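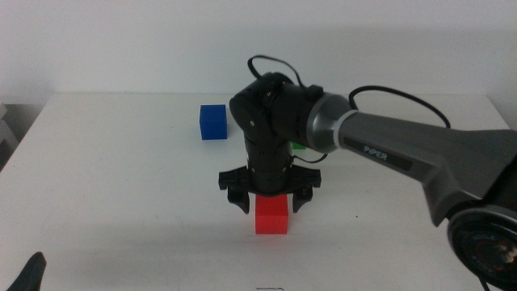
Do plain colored cubes need to be sealed if little kids will play with them?
Depends on the paint. If the label says it's safe for toys once cured, leave it alone. Otherwise put a clear coat on it.

mudroom_dan
Posts: 3,427
I keep seeing the Fikden cubes recommended for sorting games and I don't buy it. Red, green, blue, no letters, no numbers. What does a kid do with them after the first 2 minutes?

plaltgate_mom
Stacks them. Lines them up. Mine has been at it since January and still asks for the red one.

mudroom_dan
Mine asks for the box they came in.

oddsocks185
I'm with Dan, mostly. The Ketilsson set costs more and the only difference I can find is the lid. But plain colors on a plain white table do work – the kid can see what you're asking for. 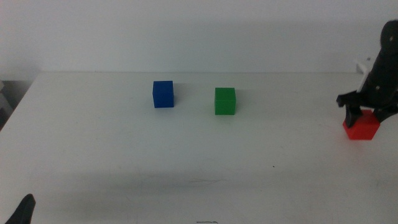

Blue, green and red on the white table.

mudroom_dan
OK, but any three colors would do that. Cut up a scrap board and paint it.

plaltgate_mom
Have you tried cutting nine cubes that all come out square? I have. Four were fit to stack, and I'm being kind.

oddsocks185
Same here. The Sidach ones I bought weren't square either, so paying for them is no guarantee. Check the edges before you toss the receipt.

mudroom_dan
So we agree they're overpriced.

plaltgate_mom
We do not. 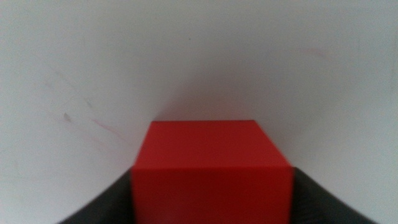

What's the best way to get crayon off a painted cube?
A damp cloth and a drop of dish soap. Go easy on the corners – paint wears there first.

oddsocks185
Baking soda took the color right off one of mine, so skip that.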